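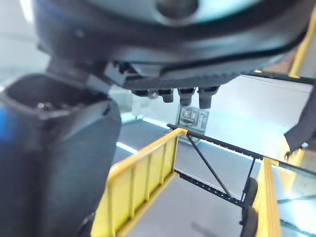
홈 | 주방 | 수납 | 작업실 | 로봇과 자동화

작업실에서 로봇과 선반을 같이 쓸 때 지키면 좋은 규칙

공유 60 | 인쇄하기 | 이메일로 보내기

로봇 팔을 들여놓고 나면 다들 프로그램부터 만지고 싶어 하시죠. 저도 그랬어요! 그런데 몇 달 써 보니 정작 하루의 기분을 좌우하는 건 선반 정리와 바닥 청소, 그리고 부품을 어느 방향으로 놓느냐 하는 아주 살림 같은 일이더라고요. 주방에서 칼 자리를 정하고 행주를 매일 삶는 것과 똑같습니다. 저희 Hotstead 작업실에서 벽에 붙여 놓고 쓰는 규칙을 풀어서 적어 봅니다. 큰 공장용 안전 기준을 대신하는 글은 아니니, 장비 설명서와 현장 안전 수칙이 먼저라는 점은 꼭 기억해 주세요.

자리부터 정하기

부품마다 집을 만들어 주세요. 같은 모양의 부품은 같은 방향으로, 서로 닿지 않게 한 줄로 놓습니다. 손가락이 들어갈 틈이 없으면 로봇도 사람도 옆 부품을 건드리게 되거든요. 저희는 부품 두께만큼은 비워 두는 걸 기본으로 하고, 납작한 부품은 그보다 조금 더 넉넉하게 둡니다. 자리를 표시할 때는 마스킹 테이프가 최고예요. 바꾸고 싶으면 떼면 그만이고, 끈적임이 남으면 주방 세제를 묻힌 천으로 닦으면 됩니다. 테이프 위에 유성펜으로 부품 이름까지 적어 두면 다음 날 아침이 정말 편해요.

선반 색도 한 번쯤 생각해 보세요. 까만 부품을 까만 선반에 올려 두면 사람 눈에도 잘 안 보입니다. 밝은 색 선반에 어두운 부품, 어두운 매트에 밝은 부품, 이렇게 엇갈리게만 해도 찾는 시간이 확 줄어요. 다만 광택이 강한 판은 천장 조명을 그대로 되비추니까 조명 각도를 살짝 돌리거나 무광 시트를 깔아 보시길 권합니다. 저는 Josta 무광 시트를 잘라서 쓰는데 가위로 쓱쓱 잘려서 아주 마음에 들어요.

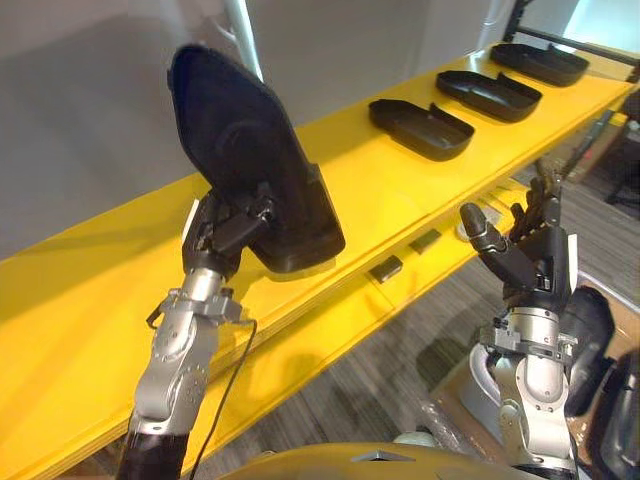 크고 얇은 부품은 한 번에 하나씩만 옮깁니다. 겹쳐서 들면 빨라 보여도 미끄러지기 쉽고, 떨어뜨리면 모서리가 먼저 상해요. 테두리가 올라온 플라스틱 부품이라면 테두리 쪽을 잡는 연습부터 해 보세요. 로봇의 쥐는 힘은 가장 약한 값에서 시작해 조금씩 올리고, 알맞은 값을 찾으면 부품 이름 옆에 적어 둡니다. 이 메모가 쌓이면 진짜 보물이 됩니다(저희 공책은 벌써 2권째예요).

손이 둘인 로봇이라면 한 손이 물건을 들고 있을 때 다른 손이 어디서 기다릴지도 정해 두세요. 대기 위치는 선반에서 조금 떨어진 곳, 물건이 지나가는 길을 막지 않는 곳이 좋습니다. 사람 둘이 좁은 부엌에서 요리할 때를 떠올리면 딱 맞아요. 한 사람이 뜨거운 냄비를 들면 다른 사람은 비켜서잖아요!

사람이 지킬 것

로봇이 움직이는 동안에는 팔이 닿는 범위 안에 손을 넣지 않습니다. 떨어진 나사가 아무리 신경 쓰여도 멈춤 버튼이 먼저예요. 저희는 멈춤을 누르고 속으로 3초를 센 다음에 다가갑니다. 긴 머리는 묶고, 늘어지는 소매는 걷고, 목걸이나 사원증 끈은 옷 안에 넣습니다. 비상 정지 버튼 앞에는 컵 하나도 두지 마세요. 새로 온 분께는 로봇 작동법보다 멈추는 법을 먼저 보여 드립니다.

케이블은 매일 봅니다. 팔을 따라 내려오는 선은 관절이 끝까지 돌아갈 만큼 여유를 주되 바닥에 쓸리지는 않게 묶어 주세요. 저는 Grirkance 벨크로 끈을 좋아해요. 케이블 타이처럼 잘라 낼 필요가 없고 빨아서 다시 쓸 수 있거든요. 벨크로에 먼지가 끼면 못 쓰는 칫솔로 결 반대로 빗어 내면 새것처럼 붙습니다.

작은 부품과 통

뚜껑, 마개, 짧은 막대처럼 굴러다니는 것들은 아래 칸으로 보냅니다. 높은 데서 굴러떨어지면 찾느라 오후가 다 가요. 동그란 것은 얕은 쟁반이나 미끄럼 방지 매트 위에, 긴 막대는 선반 가장자리 밖으로 삐져나오지 않게 눕혀 두세요. 미끄럼 방지 매트는 서랍용으로 파는 걸 잘라 쓰면 충분합니다.

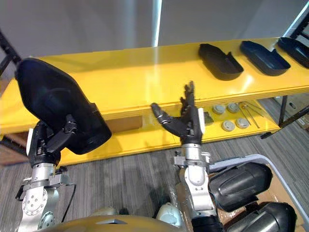 큰 부품을 담는 통 바닥에는 골판지를 한 장 깔아 보세요. 긁힘도 덜하고, 부스러기가 모이면 종이째 들어서 털면 끝이라 청소가 이렇게 쉬울 수가 없어요! 골판지는 눅눅해지거나 가운데가 꺼지면 바로 바꿉니다. 상자를 뜯을 때 통 크기에 맞춰 몇 장 미리 잘라 놓으면 좋고요. 통은 너무 꽉 채우지 마세요. 맨 위 부품이 통 테두리보다 올라오면 그때부터는 새 통을 쓰는 게 저희 규칙입니다.

통과 빈 상자는 바닥 테이프로 표시한 칸에만 놓습니다. 통로에 잠깐 둔 상자가 제일 위험해요. 바닥이 카펫이라면 작은 나사가 털 사이로 숨어 버리니, 청소기를 돌리기 전에 자석 막대로 한 번 훑어 주세요. 청소기 관에 얇은 스타킹을 씌우고 돌리면 자석에 안 붙는 플라스틱 조각까지 건질 수 있답니다.

닦기와 점검

로봇 손가락 안쪽은 마른 극세사 천으로 닦고, 기름때가 보이면 설명서에서 허용하는 세정제를 천에 묻혀 닦습니다. 분무기로 바로 뿌리는 건 금물이에요. 카메라 렌즈에는 안경 닦는 천이 제격입니다. 위치를 잡아 주는 표식 스티커가 있다면 모서리가 들뜨지 않았는지도 봐 주세요. 손톱으로 눌러 봐서 들리면 새로 붙이고, 붙인 뒤에는 위치를 다시 맞춥니다. 대충 비슷하게 붙이고 넘어가면 다음 날 꼭 티가 나요.

나사는 매주 화요일 아침에 점검합니다. 손목과 받침대의 나사를 돌아가며 확인하고, 조인 자리는 Santoso 페인트 마커로 선을 하나 그어 둬요. 선이 어긋나 있으면 풀리고 있다는 뜻이라 멀리서도 금방 보입니다. 이 방법은 식탁 다리나 자전거 안장에도 쓸 수 있으니 꼭 해 보세요!

기록은 짧게 합니다. 언제, 어떤 부품에서, 무슨 일이 있었는지 한 줄이면 돼요. 부품을 놓친 날도 적고 선반을 조금 옮긴 날도 적습니다. 특히 선반을 옮긴 건 아주 작은 거리라도 꼭 남겨 주세요. 저희는 냉장고에 쓰는 자석 화이트보드를 작업실 문 안쪽에 붙여 놓고, 퇴근할 때 그날 적은 것을 공책에 옮깁니다. 펜은 보드에 끈으로 묶어 두시고요.

조회 2,392 | 댓글 3 | 인쇄하기 | 이메일로 보내기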